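5.2 What a disassembly cell costs before it does anything

Vendor proposals for automated teardown of office computers tend to open with a payback period. We collected such proposals from Himness and Merier while planning the pilot cell at Kollum, and both put the arm, the gripper and the controller at the top of the budget, with everything else folded into a line called integration. Our own accounts do not support that layout. Of the money committed by the end of November, the arm and gripper took 30 percent. Fixtures, spare end parts, donor machines and staff time took 67 percent, and the small remainder went to freight and insurance.

Fixtures are the first item that a buyer is likely to underprice. A bench plate that holds a memory module or a drive in a known position looks trivial on a quote, and the plate itself is cheap. The cost lies in revising it. Each change in drive caddy or latch shape sends somebody back to the drawing, and a revised plate has to be mounted and its positions taught again before any trial can be counted.
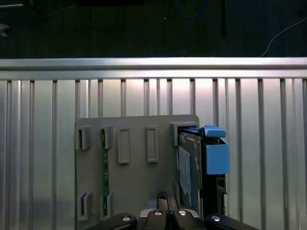

Neither proposal priced this work. Merier offered a fixed sum for "part presentation", which on inquiry covered a single set of plates and no revisions. We would advise other buyers to ask for a per-revision price in writing – and to treat a refusal as information about the final bill.

The second item is the chassis. Plates are useful for tuning a grasp, but a recycler does not receive parts on plates. It receives whole towers, and in these the drive sits close to sheet metal, cabling and the power supply. The space left for a gripper is decided by whoever designed the case, years before anyone thought of taking it apart by machine (Figure 4). A purchase specification that gives only payload and reach leaves this out entirely. Himness quoted on exactly those two numbers.
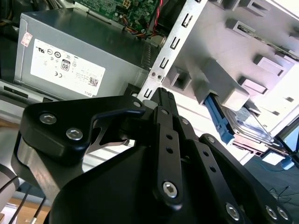

Figure 4. Gripper inside an opened desktop chassis, with the power supply at upper left and the hard drive in its blue rail or handle at right.

The third item is people. Cáceres argued during planning that one technician could attend two cells, and the original budget was drawn up on that basis. Lazăr objected that cable handling alone would use up the saving, and we now side with her. Loose data and power leads do not return to the same position from one machine to the next, so a motion taught on one tower is a weak promise about another. We set aside 20 percent of staff hours for preparing machines and clearing leads, a figure chosen by judgment, and we would not defend it against a careful audit.

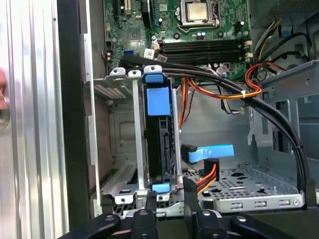 It follows that throughput claims should be read with some suspicion. The rates quoted to us assumed that a tower arrives open, upright and in a known model. Remove any one of those conditions and the hours move back to the human side of the ledger, where the proposals do not look. Howells, the only supplier to send a written list of assumptions, also gave the longest payback period of the three. We suspect these facts are related.

None of this shows that a cell cannot pay for itself. Our data are too thin for that, and the Kollum budget covers a single site with an unusually patient finance office. What we can say is that the price of the arm was a poor guide to the price of the project. Section 5.3 sets out the revised cost sheet, with fixture revisions and donor machines entered as separate lines.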